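5.2 Assessment of the Corton kit on tabletop placement

The Corton kit is sold by Zalenik as a complete package for small labs: a two-finger gripper, a wrist camera, a padded arm cover, and a trained policy called Cellar that is meant to work on new objects without further training. The sales material says that a user can go from unpacking to a working pick-and-place setup in one afternoon. We bought the kit at list price and had no contact with the vendor beyond ordinary support email.

Setup took us two working days. Most of that time went into the camera calibration, which the supplied script reported as successful three times while the estimated wrist pose was plainly wrong. Nautiyal and Kandpal repeated the procedure on separate machines and got different answers. We finally fell back on our own calibration routine, and all results in this section use it. A buyer without such a routine would have had a harder time than we did, and we would expect their numbers to be lower.

The vendor reports results over 2000 trials but does not say how objects were placed at the start, how many attempts were allowed per trial, or who judged success. We therefore cannot compare our numbers with theirs in any strict sense. Our own protocol follows Upadhyay in allowing one attempt per trial and counting a placement only if the object stays in the container after the gripper has moved away. We ran 1044 trials in total. Of these, 578 used objects that appear in the vendor's own demonstration list, and the remainder used objects that do not.

Two things stood out. First, the policy is sensitive to duplicates. When two copies of the same toy were on the table, the arm sometimes slowed between them and closed on nothing. The manual describes this as "deliberate target selection." We saw no sign of selection in the logged actions, which drift back and forth until the time limit. Second, the wrist camera loses much of its view of an object once the fingers have closed on it. Cellar has no other source of visual input, so any slip inside the grasp has to be judged from whatever is left showing past the fingers.

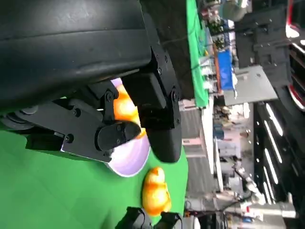
Figure 4. Wrist camera view during a bowl placement trial with two rubber ducks. The gripper hides much of the held duck and part of the bowl.

The vendor's answer to the second point is that finger position is enough to detect a lost object. We tested this with soft toys and found the signal unreliable, as the pads can stop at nearly the same width with or without a good hold. In 367 trials we also logged the policy's own success flag. It agreed with our judges on the easy cases and was of little use on the others, where a user would want it most.

None of this makes the hardware bad. The gripper held up through September with no part replaced, and the arm cover is easy to clean. Our doubt is about the claim that the policy needs no further work, for which we found little support. A lab that plans to train its own model may still find the price fair.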